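# Brovton quarry lake: what has changed for walkers and swimmers

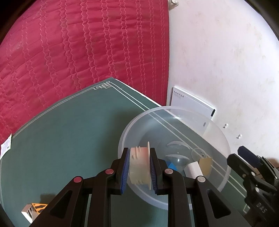

Urmila Nishad wrote to us that the path on the north side is much better than we said in the January issue, and that we frightened people away from it for no good reason. She walked it two times this winter with her sister and her only complaint is the mud near the second gate. Maybe she is right. I went there again to check, and I must correct several things which I wrote before.

First, for those who are new to our newsletter. Brovton is the old stone quarry between Pant and Lernell. The digging stopped long ago, the pumps were turned off, and the water came up slowly until it made a lake with high walls on three sides. The water has a green colour in the morning and it goes almost black when the sun leaves the west wall. Many people from Lernell have never been there, even if they can see the top of the cliffs from their kitchen.

How to get there. By car you take the Burnano road and turn left after the grain silos. The sign is small and it is behind a tree, so drive slowly. The last part is gravel. In January I wrote that this gravel is only for high cars, but it was graded since then and I drove it in my small hatchback without any trouble. The parking area has place for 30 cars. On a warm weekend it is full before lunch, and then people leave their cars along the road, where the farmer needs to pass with his machines. Please don't do this. The neighbours have been patient with us for a long time.

Without a car it is also possible. Bus 16 goes from Lernell station to Pant, and from the last stop you walk 8 kilometres on the old rail trail, mostly flat. I recommend it more than the car if you have the whole day. There are two places with shade and one water tap, at the former Pant siding. The tap was working when I passed.

The north path. It starts behind the information board and goes up through gum trees to the lookout. There are 381 steps, cut in the rock by the quarry workers and later repaired with timber. I wrote before that the steps were dangerous after the rain. The worst part now has a new handrail, and the loose boards near the top were changed. I still would not go with very small children, because the steps are of different heights and the little ones get tired in the middle, where you cannot sit. The view from the lookout is worth the effort — you see the whole lake, the old crane base and, if the air is clear, the hills on the other side of Burnano.

About the mud, I agree with Urmila completely. Wear proper shoes.

Swimming. It is allowed only from the south beach, between the two yellow posts. The water gets deep after a few steps and it is colder than you expect, even at the end of summer. Jumping from the walls is forbidden and I ask our members to respect this, also when other visitors don't. There are iron pieces left under the water near the east wall, and they are not marked on any map that I could find. Divers must ask for a permit at the council office in Lernell and they can enter only from the ramp.

Climbing. The lower west wall is open again. The upper part stays closed while the falcons are nesting, and the closing dates are written on the board. If you are a beginner, come with someone who knows the place. The rock there looks solid and in many spots it is.

For photographers, the best light is the first hour after the sunrise, when it comes over the low side and touches the west wall. In the afternoon you will have strong shadows and a lot of other people in your picture. Drones are not permitted.

Food. There is no kiosk at the lake. In Pant the bakery closes early, but they make a very good cheese and spinach roll, and they will fill your bottle if you ask. There are no rubbish bins at the quarry any more, so everything you bring must go home with you.

Our next group walk to Brovton is on 20th September. We meet at the last bus stop in Pant at nine in the morning and we go by the rail trail, then the north path for those who want it. The others can wait at the south beach with a book. We should be back in Pant for the afternoon bus. It costs nothing, but please write your name on the list so that we know for whom to wait. Bring lunch, a hat, a warm layer and more water than you think you need. If there is strong wind we will not climb to the lookout, we will walk around the lower track only.

One more correction: in the last issue I gave the Burnano road as sealed all the way. It is not.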